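Search notebooks Enter keyword Go

Menley Workshop > Notebooks > Glaze and Clay Bodies > March

Notebook entry, March: Matte ash glaze, crawling at the foot ring

Purpose of this entry: to record the second adjustment to the Wondell matte base and to set out the firing schedule for the next kiln load. The first adjustment is described in the February pages and is not repeated here.

Background. The base glaze has been in use for two seasons without serious complaint. Since the change of clay supplier, ware from the Hartono body has shown crawling in a narrow band above the foot ring, with bare patches up to the width of a pencil. The defect is absent on test tiles cut from the same clay, and it does not appear on the old body at all. Thickness of application was suspected first. Tiles dipped once, twice and three times came out sound, although the triple-dipped tile was unpleasantly stiff to the touch. 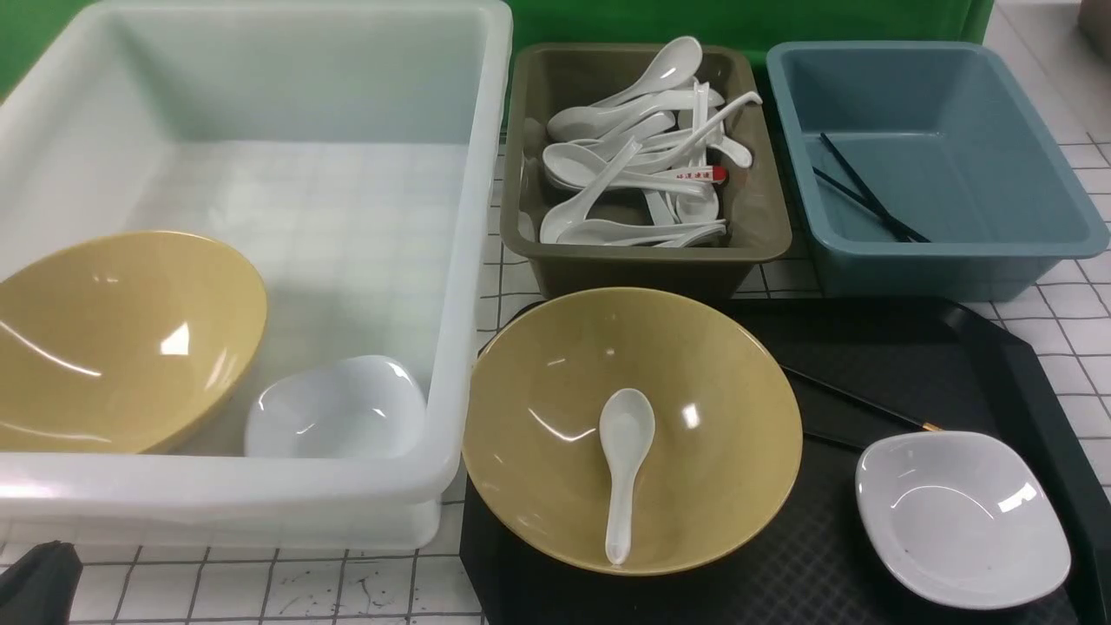 Zainab Edet

Procedure. A batch of 1,000 grams dry weight was prepared from the revised recipe. Half of the raw kaolin was replaced with calcined kaolin, leaving the total alumina close to its former value. The dry materials were added to water and left to slake overnight, then passed twice through an 80 mesh sieve. The second pass left a small amount of grit, mostly wood ash, which was ground by hand and returned to the bucket.

The slip settled more quickly than the earlier version. A few drops of Epsom salt solution corrected this. I would ask colleagues not to add further salts without writing the quantity on the lid, as the bucket from the autumn could not be reproduced for that reason.

Bisque ware was wiped with a damp sponge and allowed to dry for at least 20 minutes before glazing. Callum Bellamy has pointed out that throwing water collects near the foot during trimming and may carry soluble salts to the surface, where they would interfere with adhesion. This agrees with the position of the defect. Two cylinders were therefore set aside unwiped for comparison and marked with an iron oxide stroke under the base.
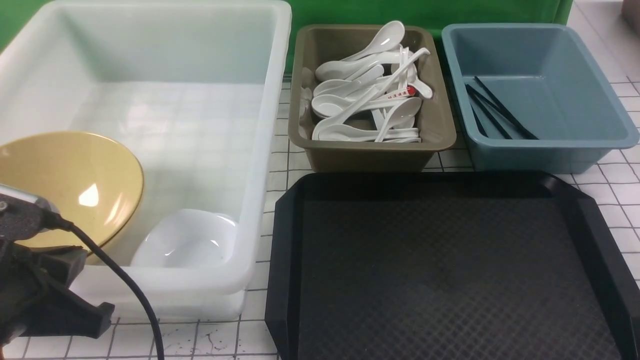

The unwiped cylinders took the glaze unevenly at the foot, with a faint powdery margin once the coat had dried. It could be rubbed off with a fingertip. The wiped pieces showed no such margin. Hairline cracks in the dry coat, common with the former recipe, were seen on one piece only and were closed by rubbing.

Firing. The load will go to cone 10 in the Clivlow kiln, which tends to run cool on the lower shelf. Witness cones are to be placed on the lower and middle shelves. The last comparable firing read 1,291 degrees Celsius on the pyrometer at shutoff, with the lower cone barely touching. The damper setting should be left as marked in chalk.

Shelf positions: unwiped cylinders lower left and middle right, wiped cylinders beside them, tiles at the front of the middle shelf. Kiln wash on shelf four is flaking and needs to be scraped before loading.
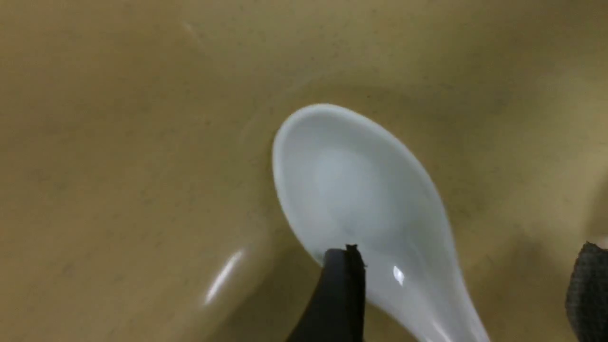 Open points

1. Obtain the soluble salt figure for the Hartono body from the supplier. The data sheet gives shrinkage and absorption only.
2. Repeat the comparison with a barium-free scum inhibitor if the wiped ware still crawls.
3. Weigh the remaining calcined kaolin. The stock card reads 168 grams, which would not be enough for another full batch.
4. Transfer the revised recipe to the wall sheet only after the firing results have been entered and initialed.

Z.E.

Menley Workshop | Contact the glaze room | Copyright Menley Workshop | Back to top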